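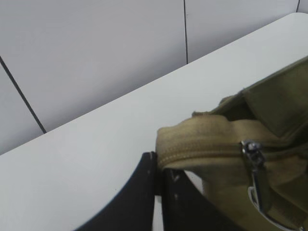

Sukgate Automation Lab is sharing a short account of a fault recorded at our bag-handling station in July. The full report will follow. (1/8)

The task is a simple one. The arm holds a canvas bag at one end and a second tool draws the zipper. The station had completed 98 cycles that morning before the fault. (2/8)

On the next cycle, the gripper did not release when told to. The controller logged the fingers as open while the motor current showed that they were still closed on the fabric. The arm then began its return move with the bag attached. (3/8)

The force limit stopped the arm after 13 centimeters of travel. No one was inside the marked area and no one was hurt. The bag was torn at one seam. (4/8)

Our review, led by Védís Nørgaard, found that the open signal was sent by a timer in the Pledasum control software. The finger position sensor had been bypassed during setup in early 2025 and was never put back into the loop. That was our error. (5/8)

A second finding concerns the fabric itself. Soft material can bunch between the fingers and hold them together with more force than our release setting allowed for. Tests with rigid parts had not shown this - and rigid parts were all we had tested. (6/8)

Changes now in place: the sensor is wired back in, the arm may not move until it reads open, and any bypass needs two signatures and an end date. The same check has been made on all 4 arms at our Idberg site. One other bypass was found and removed. (7/8)

The station remains at reduced speed until the release tests are complete. Partners who run a similar setup are asked to check their own sensor wiring before the next shift. Questions may be sent to the safety desk at Sukgate. (8/8)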